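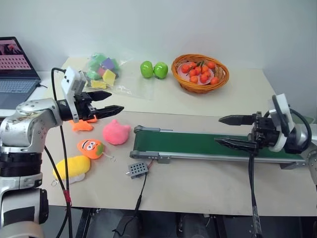 Fig. 1. A bench against the wall, with two sheets meeting behind the conveyor.

Unit 4. Flow, queues and waiting time
Course notes by Mali Jarman, revised August 25, 2022

Please read these notes before the seminar and bring a calculator. We continue with the packing hall of Prydderch, which you know from Unit 3.

4.1 Three words we need
Arrival rate is how many items come to a station in one hour. Service rate is how many items the station can finish in one hour when it always has work. Work in process is everything that has entered the station and has not yet left it. Students often mix the last one with stock. Stock waits for a customer, work in process waits for us.

4.2 Little's law
The law says: L = R x W. L is the average number of items inside, R is the average rate of flow, and W is the average time one item spends inside. The three must use the same unit of time – this is where most points were lost in the July test.

Suppose that the Jomer line passes 600 boxes per hour and on average 300 boxes are inside. Then W = 300 / 600 = 0.5 hour, or 30 minutes. The law does not ask in which order the boxes are served. It asks only that the system is stable over a long time.

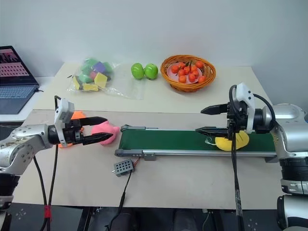 Fig. 2. Small conveyor in the center of the table, plush objects at left.

4.3 Why a line forms when capacity is enough
If items arrived at perfectly equal times, and each one needed the same work, a station with enough capacity would have no line. In practice both vary. When the station is busy 95 percent of the time, it has very little free time to recover from a bad ten minutes, so the line grows and stays long. At 70 percent the same bad ten minutes are soon forgotten.

4.4 Exercises
1. The Sunik line has a flow of 600 parcels per hour and W is 2 hours. Find L.
2. The Ira depot received 1,991 parcels in one week. Which other figure do you need before you can find L? Write one sentence.
3. Explain to a manager why 100 percent use of a station is a poor goal – at most half a page.

Answers to 1 and 2 are discussed in the seminar. Exercise 3 is handed in on paper.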